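Losico Hand Gripper Kit, Pair (Left and Right)

Home > Workshop builds > Grippers and arms > Losico pair

Price: 200 the pair, plus postage
Stock: built in batches, next batch March
Ships from: Andthorpe
Part number: LOS-1081

Two hand-held grippers you build yourself, one for each hand. You hold them, you squeeze, the two fingers close. Put a tracking marker on top and plug the cable in, and whatever your hands do gets written down as numbers, which you can then feed to a robot arm that will do it slightly worse.

The Losico started in the Andthorpe shared workshop as a way of teaching a pair of Kowalchuk bench arms to put screws away. The arms are fine. Programming them by hand to open a drawer took most of a winter and ended with one drawer in the sink. Holding a gripper and opening the drawer ourselves was quicker, and we have been selling the kit to other sheds ever since.

What you get

Two gripper bodies, black, printed and cleaned up (left and right are different, see below)
Four fingers with rubber pads
Two trigger assemblies, with springs
Two finger position sensors
Two cables with strain relief
One flat marker plate and one marker rod
One bag of M3 screws, with spares
One hex key of the usual quality
Printed build sheet, both sides

What you don't get

A computer. Any laptop with two free USB ports will do.
A tracking camera. The Skimum board works and so do most others. Fixing points for the plate and rod are the same on both grippers, so swap them over if your camera prefers it.
Stands. We use whatever is holding up the lights.
A robot. You would be surprised how many emails we get.

Specification

Fingers: two per gripper, parallel
Readings per finger sensor: 2000 steps from open to shut
Readings per second: 40
Power: over the cable
Battery: none, on purpose
Colour: black. We did a run in orange and the tracking hated it.
Skill needed: can solder a wire to a pad without swearing at it for long

Left and right

The bodies are mirror images. Each has a small L or R inside the handle, where you will see it just after you have screwed the thing shut. Look first. If you build two lefts we will sell you a right, and we won't ask.

The trigger is meant for the index finger. People with big hands tend to use two, and there is room for that. Children's hands are too small for it at present. We have had a go at a small version and the spring wouldn't play along.

Building it

Allow an evening per gripper, or one Saturday for the pair if you start before lunch. The left one always takes longer. That is because you build it first.

1. Press the sensor into the body, flat side towards the trigger. It clicks. If it doesn't click, take it out and look for a bit of print stuck in the slot.

2. Solder the three wires. Red, black, white, same order as the marks on the board. Anyone who bought from the first batch should ignore the marks and use the build sheet.

3. Fit the spring and trigger. Cover the spring with your hand while you do this. The spares bag has springs in it for a reason.

4. Slide the fingers on from the front and check that both move together. If one lags, back its screw off a quarter turn.

5. Run the cable out past the wrist and clip the strain relief. Leave enough slack to turn your hand right over. Too short and it tugs at you all day, too long and it catches on the chair.

6. Fix the plate or rod on top and nip it up tight. A wobbly marker gives you lovely smooth recordings of something that didn't happen.

7. Plug in, open and shut each gripper fully, and save the end points.

8. Try them on something easy. A small parts organizer with clear drawers is our usual first job, on a plain white table. Take a drawer out, put it down in front, have both grippers come at it level.

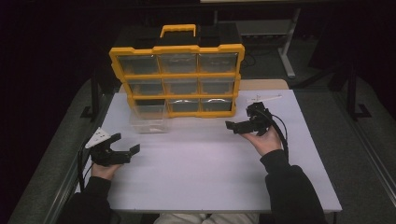
Choosing a first job

Drawers are good practice because they punish you gently. The plastic is slippery, the front edge is thin, and the whole cabinet likes to come along for the ride if you pull from one corner. Use one hand to steady and the other to pull. Start with the drawers empty. You can move on to drawers with things in them once you are happy picking things up off the floor.

Clear plastic is awkward for cameras, so if your recordings look odd, put a strip of masking tape along the drawer front and try again. A dark surround helps too. Some people hang curtains. A couple of old blackout blinds did us for a long while.

Other jobs that have gone well: stacking cups, folding a flannel, putting pegs on a line. Jobs that have gone badly: eggs, sellotape, anything involving the cat.

Common questions

Does it work with my arm?
If your arm takes finger width and hand position as plain numbers, yes. The files are ordinary text with commas in. For Kowalchuk arms there is a ready-made settings file on the downloads page.

Can I buy just one?
Yes, at a little over half the price, which annoys everyone. Say which hand.

Why cables and no wireless?
We tried wireless. It worked beautifully until somebody in the next unit used the microwave.

My fingers squeak.
A dab of silicone grease on the slides. Keep cooking oil away from it. You know who you are.

The readings jump about near fully shut.
Redo step 7, and this time squeeze properly.

Can I print my own bodies?
Files are free to anyone who has bought a kit. Print them solid around the trigger or they crack there.

Spares

Finger pads, set of four: 6
Spring pack: 3
Cable with strain relief: 9
Marker plate or rod, each: 5
Single body, left or right: 40

Returns

Unbuilt kits can come back within a month. Half-built kits can come back too, but we'll want to know which step did it so we can fix the sheet. Kits can be collected from the workshop if you order ahead. Ring the bell twice, as the first ring only wakes it up.

Goes well with: Skimum tracking board, Losico wrist strap, spare hex key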